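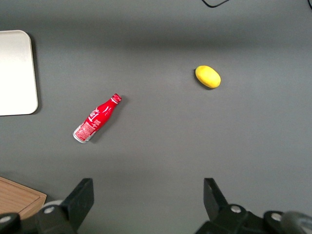

Red bottle, yellow thing, grey table. 7 Apr 2022

Well, the sorting out has finally begun! I've been putting it off since August, which is a bit shameful, but this morning I made a pot of tea, found my slippers and got on with it. The plan (if you can call it a plan) is that everything goes on the grey table first and only gets a home once I've decided whether I still like it.

The Coca-Cola bottle I do still like. It's one of those shapely metal ones, all red with the curly white writing, and I'd happily keep it on the windowsill for the colour alone. Pantelis Galanis rang in the middle of all this to ask if I wanted to sell it, and I said no, and then we talked for 20 minutes about his tomatoes. The chopping board is staying too, obviously. I'm less sure about the yellow lemony thing, but it does cheer up all that grey. 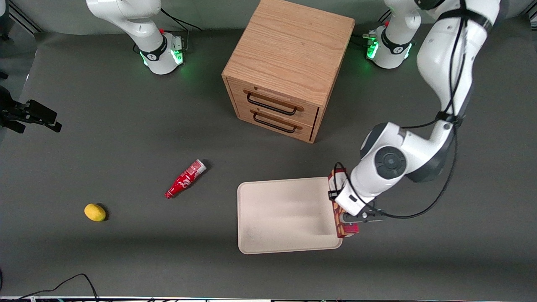
Trays are where I get silly. I do love a tray! Give me one with a proper rim and rounded corners and I'll find something to put in it, even if it's only post and elastic bands. The little oak cabinet is lovely as well, such a nice grain on the top, and I keep changing my mind about where it should live. The hall at Annan would be perfect but the radiator's in the way, and upstairs I'd never see it.

Stopped at two for cheese on toast. Still to do: the drawer of string, the Skolach boxes, and the cups I promised to take over to Trokdale. Must ring Pantelis back about the tomatoes, he wants 14 pots and I said I'd look in the shed.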